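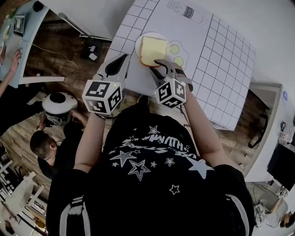

Figure 7.1 A slice of bread on a round white plate. The sheet under it has a drawing of a milk bottle and a drawing of a fried egg.

Chapter 7
Laying the Table: What Are Place Settings For?

Most books on household work open their chapter on the table with a diagram. A fork goes on one side, a knife on the other, a glass stands at the tip of the knife, and the reader is asked to learn the arrangement before asking what it does. We have put the diagram off until section 7.4, and by then we hope you will look at it with some suspicion.

Consider the printed sheet in Figure 7.1. It covers the table with a black grid, and on the grid are line drawings of food: a fried egg with two yolks beside the plate, and a milk bottle with the word "milk" on its label. Sheets and mats of this general type are sold for children, for care homes, for training kitchens and for people who simply like them. The claims made for them are large. They are said to teach order, to save time, to cut down on spills and even to improve appetite. How many of these claims have been tested with any care? Very few, as far as the present author can find, and the tests that exist are mostly small.

Take the claim about time. A catering supplier, Plarine, printed in its May catalogue that marked mats halved the time needed to lay a breakfast table. The figure came from a trial in 2 canteens. In one of them the staff had also been given a new trolley, so that plates no longer had to be fetched from the far end of the kitchen. Anybody who has carried plates will suspect the trolley. The catalogue didn't separate the two changes, and without that separation the figure tells us next to nothing about mats.

The Bassi survey is better, though it is often quoted for more than it can bear. It collected 1,442 replies from households on the subject of breakfast, and most of those replying said that they laid the table "the same way every day". This has been repeated as proof that people like a fixed arrangement. But the survey asked what people did. It didn't ask whether they cared, and it didn't ask who had chosen the arrangement in the first place. A person may put the bread in the same spot every morning for no better reason than that the toaster is on that side.

Bread is a useful test case for another reason. A boiled egg needs a cup and soup needs a bowl, but a slice of bread will sit on nearly anything: a plate, a board, a cloth, the bare table. Why, then, does it so often get a plate? Three answers are usually given. The plate catches crumbs; the plate marks whose slice it is; the plate is what we have always used. The first can be checked in any kitchen with a stale loaf and ten minutes to spare, and you will be asked to do so in Activity 7A. The second depends on how many people are eating. The third is a habit offered as a reason, and you should learn to spot it, as it turns up in every chapter of this book.

None of this means that marked sheets are useless. A grid gives a learner something to line a plate up against. A picture of a bottle can be understood by someone who doesn't read well, or doesn't read English. At the Stakska day centre, where a plain cloth was replaced by a printed one, staff reported fewer questions about where things went. That is a modest finding, honestly reported, and we have no quarrel with it -- though it would be worth knowing what happened when the plain cloth came back.

As you work through the chapter, keep two questions apart. Does the arrangement help the person eating? Does it help the person laying the table? Writers on the subject slide from one to the other without warning, and a good deal of confident advice depends on the slide.

Before you start

You will need a table, a plate, a sliced loaf, a large sheet of plain paper and a pencil. Squared paper is not required for Activity 7A but will be wanted for 7C. Keep your notes from Chapter 6 to hand; the table of shelf heights is used again in section 7.3.

Key words for this chapter: setting, cover, reach, mat, crumb line.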